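Heavy dark knits - fold, hang or roll?

Laundry and Wardrobe board, September 2024

latmont_lou
Hello everyone, long-time reader and very occasional poster. I've got a wardrobe question that has been bothering me since the weather began to turn, and my sister is sick of hearing about it, so you lot get it instead.

I have a drawer full of heavy dark knits, mostly charcoal with a couple of navy ones that I can never tell apart from the charcoal until I'm out in daylight. I used to hang them all. Then I noticed little peaks at the shoulders, the kind you get from a hanger, and I've been folding ever since. Only now I get a hard crease straight across the front, and the drawer (it's an old Vikow one, 43 cm wide inside) won't shut unless I lean on it with my hip.

The trouble starts before the drawer, really. A thick ribbed fabric doesn't want to lie flat for you. You pick it up and it slumps over your hand in big round folds, and by the time you've found the bottom edge you've lost track of which end the neck is.

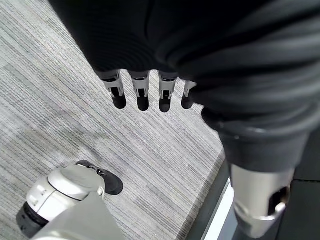

So what I've been doing is shaking it out once, laying it face down on the carpet, bringing the sleeves in across the back and then folding up from the hem in thirds. It looks lovely for a day or so. Then I go rummaging for the navy one and the whole lot collapses. Does anybody have a better way? I'd be glad to hear from people with small drawers in particular.

marmalade_jar
Oh, I feel this one! Roll them. I've rolled everything for years, jumpers included, and I stand them on end so I can see every colour at once. You fold the sleeves in just as you're doing, then roll from the hem up to the neck, not too tight. No crease across the front and no rummaging.

Yulan Jia
I'm going to disagree with marmalade_jar a little, and I hope kindly. Rolling is grand for T-shirts and thin cardigans, but with a really heavy knit you end up with something the size of a loaf of bread, and three of those fill a drawer. My mum kept hers on an open shelf, folded once lengthwise and once across, with the heaviest at the bottom. I do the same and any crease drops out after an hour of wearing.

I'd also do the folding on a bed instead of the carpet. Dark wool picks up every bit of fluff going, and a pale carpet is the worst for it.

marmalade_jar
Fair point on the loaves, Yulan, mine are mostly medium weight. I still say no to shelves, though. Moths!

tumevar_tom
You can hang them, you know. Fold the jumper in half lengthwise, lay it on the bed, put the hanger hook at the armpit, then bring the body over one side and the sleeves over the other. The weight sits on the bar and the shoulders never touch anything. Takes up a fair bit of rail, I'll grant you.

Yulan Jia
I tried that one, Tom, and got a lovely dent across the middle instead. Padded hangers might help.

latmont_lou
Thank you all, this is so much more than I was hoping for. I've moved the four heaviest up to the shelf over the coats, Yulan's way, with a bit of cedar for the moths, and rolled the lighter ones. The drawer shuts! I'll try Tom's trick on the big grey cardigan once I've found a padded hanger. And I've started folding on the bed, though the cat has views about that.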